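Prultby extends reusable food container scheme to all market traders

The reusable food container scheme at Prultby covered market will be open to every hot food and deli counter from the first week of May, the market office has confirmed. It has so far been limited to 2 counters on the Gasport side of the hall.

Customers taking part pay a refundable deposit at the till and receive their meal or groceries in a lidded container. The container may be returned to any participating counter, or to the collection point beside the north entrance, where the deposit is repaid in full.

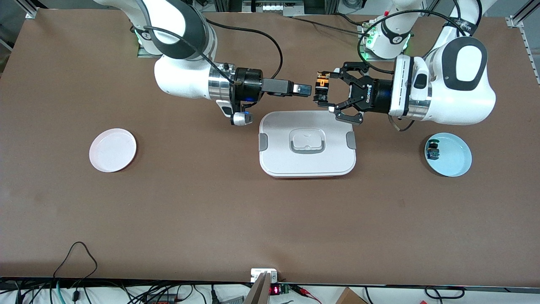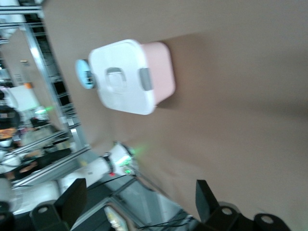
Tabletop views with a food container. The container in the second picture has a white lid and a pale pink body.

During the trial period 214 households registered for the scheme and 400 containers were placed in circulation. The market office described the rate of return as satisfactory and said that most containers came back within the week. A small number were returned without their lids, and customers are reminded that the deposit can be repaid only when both parts are handed in together.

Washing will continue to be carried out by Nulta, which holds the contract for the market's crockery and trays. Containers will be collected at the close of trading each day except Tuesday, when the hall is shut, and delivered before 7 a.m. on the next trading day. Traders will not be charged for washing during the first season. A charge may be introduced afterwards, and notice would be given in writing.

The deposit has been set at 60 pence for all sizes. Several traders had asked for a higher sum on the larger containers, but the market office took the view that a single rate would be easier to explain at a busy counter. Baldursdóttir, the bakery and delicatessen at the foot of the main stairs, will also accept customers' own containers, provided that they are clean and have a close-fitting lid.

Disposable packaging will remain available on request. There are no plans at present to charge for it, although the matter will be looked at again when the stall licences are renewed.

Traders who wish to join should collect a form from the market office, which is open each trading day from 8 a.m. until noon. Customers may register at the same desk or at any participating counter – no proof of address is needed.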